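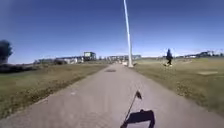

Path run, forward camera. Lamp post ahead, pedestrian in the field to the right.

August, Goodwin path, afternoon session

Went through the shared-path rules on the ground today before they go in the Pridoston binder. Notes on what held up and what needs rewording.

Rule 1, flag. Stays as written. Pennant up on the antenna before the motors are enabled, checked by hand. It goes on the start card as its own line, separate from the antenna check.

Rule 2, people off the path. The current text only covers people on the concrete. The frame at the top is the case it misses: person out on the grass, walking toward the path, nothing in our lane. By the old wording we do nothing. New wording: anyone heading for the path counts as on the path. Drop to walking pace, hold the line, no swerving. Stop if they get within 5 meters and wait until they have crossed or waved us on.

Hood up on this one, too. Add a note for operators: do not assume a person has seen or heard the robot. Use the chirp once, early. Do not keep sounding it.

Rule 3, small things on the ground. There is something small and white by the base of the post and I can't tell what it is from the image. Unidentified objects get treated as obstacles until the operator can name them. Same for dark patches in the paving. Could be a drain cover, could be a repair. Slow first.

Rule 4, sun. With the sun behind us our own shadow sits right in front of the robot, flag shadow included. The Cuvwood filter is supposed to mask it. Masking must not cover anything past the tip of the flag shadow. Need to get that in writing from Jikemberg, their manual only says "near field."

Lens curvature: posts lean and the horizon bows. Don't judge clearance to a post off the raw view. Use the corrected one.

Route limit stays at 700 m per leg, spotter change at 400. Min. 2 people on any public path, one of them with the stop remote in hand, not in a pocket.

To do:
- rewrite rule 2 and send around
- reprint start card
- ask Jikemberg about mask distance
- repeat the leg in the morning with the sun ahead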